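Witer tabletop arm kit, the two-arm bundle – worth 3979?

Started by slowroast_dee
Board: Kits and Bundles
Posted in May

slowroast_dee
Hello all, and sorry in advance for the length, I never could write a short post. I've been putting money aside for a proper tabletop setup and I've more or less settled on the Witer two-arm bundle, the one that Jorska sells for $3979 with the stands, the grippers and the play-food task pack included. I teach an evening class at our community workshop and I'd love to have my people building sandwiches by the end of the first term (plastic ones, we're not opening a deli!).

What I can't tell from the product page is how much work it is to get from the box to a sandwich. The page says 60 demonstrations per task is enough to train on. Is that anyone's real experience? And is the second arm worth having at this stage, or would I be better off with a single and some change in my pocket?

gantry_goose
Welcome! We've had the bundle since winter and I'm fond of it, so weigh my words accordingly. Mounting took us an afternoon. The software took longer, mostly because the printed guide covers an older version of the installer, so go straight to the download page and leave the booklet in the box.

On the task pack: the sandwich job is the one everybody starts with and it's a good choice, because the pieces all behave differently. Bread is easy. Cheese is thin and flat and will make you question your gripper settings. The lettuce has a bumpy surface that gives the fingers something to hold, but it also means no two grasps are quite alike. Ours is laid out with the ingredients on a divided tray and the first slice of bread already on the plate, and we start every run that way.

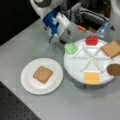 pelican_brief_77 reckons the pack is the weak part of the whole bundle and that anyone with a toy box at home could skip it. I paid for it, used it for a month, and then swapped in pieces from my kids' kitchen set with no trouble at all. Spend the difference on better lighting. Our results went up more from two decent lamps than from anything Witer sells as an add-on.

gantry_goose
Fair point on the lamps, I'll give you that one. I'd still keep the pack for a class, though. If Dee's students get stuck they can compare notes with everyone else here who is using the same pieces, and that saves a lot of head scratching. With your kids' kitchen set you're on your own, friend.

pelican_brief_77
I like being on my own :)

mossy_servo
Coming at this from the other direction – has anyone priced the Hassanpour kit lately? We looked at both and went with Hassanpour on account of the support. You write to them in the morning and somebody answers by lunch. The arms are slower and I won't pretend they're pretty, but when a joint started clicking they mailed us a new one and didn't ask for the old one first.

As for the 60 demonstrations, I'd call that optimistic for a whole sandwich. It might do for one ingredient. For the full stack, with the top slice going on straight, we needed a good deal more, and we threw plenty away in the early days while people were learning to drive.

gantry_goose
I'd disagree a little. We got something usable out of 60, provided the same person recorded all of them and the tray stayed put. Start mixing drivers and yes, it gets messy. So you may both be right, depending on who's at the controls.

slowroast_dee
This is wonderful, thank you. A class is nothing but mixed drivers, so I'll plan on recording more. Does anybody have thoughts on the second arm?

mossy_servo
Start with one. You can add the other later, and Cumstead rents them by the month if you want to try before committing.

pelican_brief_77
For once I'm on the expensive side. Get both. With a class you'll have people waiting for a turn, and buying the second arm separately costs more than the bundle does. Check that the stands will fit your table before you order, mine had to go back and the return shipping stung.

slowroast_dee
Measuring the table tonight, then! I'll write to Jorska about a class discount and post whatever they tell me.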